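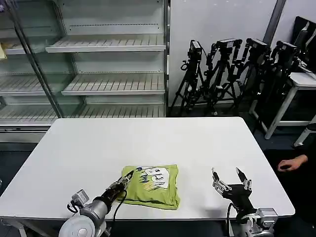

Figure 1. The green T-shirt folded to a square, print side up.

Folding Shirts for a Small Shop Shelf
Busisiwe Shabalala
29 Mar 2023

1. Background

Costberg is a secondhand clothing shop on the ground floor of the old Mabuza building, which was put up in 1928. The shelves are shallow, and shirts that are folded too wide hang over the front and slide off when a customer pulls one from the middle of the pile. The manager asked our class for a standard fold that new staff could learn quickly. My part of the project was T-shirts. Sweaters and pants are covered in a separate report.

2. The folds

I compared two folds. The first is the one the shop uses now, called the flat fold. The shirt goes face down, both sides are turned in toward the middle, and the bottom is brought up to the collar. The second is the square fold, which starts the same way but brings the bottom up in two steps. It gives a shorter bundle that fits the shelf depth of 30 cm with room to spare.

A folded shirt should show enough of its print for a customer to recognize it. The square fold does this well with large prints. With small chest logos the result depends on where the last crease falls, and I had to move the crease up on several shirts.

3. The table

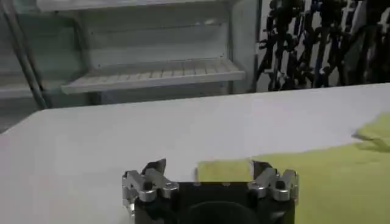 Surface matters more than I expected at the start of the project. On the counter at Costberg, which is varnished, the sleeves slid while I was turning in the second side. A plain white table was easier to work on, and a bright fabric is simple to line up against it. The lime-colored cloth has a fairly straight left edge, but a raised fold is still standing off the table on the other side. A ridge like that should be pressed down with the flat of the hand before the next fold is made – otherwise it stays inside the bundle and the pile leans.

4. Results

The square fold took longer to learn. Once I had the order right, the extra step added little time. Piles of square-folded shirts stayed up better when I pulled one from the middle. Thin shirts were the exception and slipped with both folds.

5. Recommendation

Costberg should use the square fold for medium and heavy T-shirts and keep thin ones on hangers. I left a printed sheet of the steps at the counter.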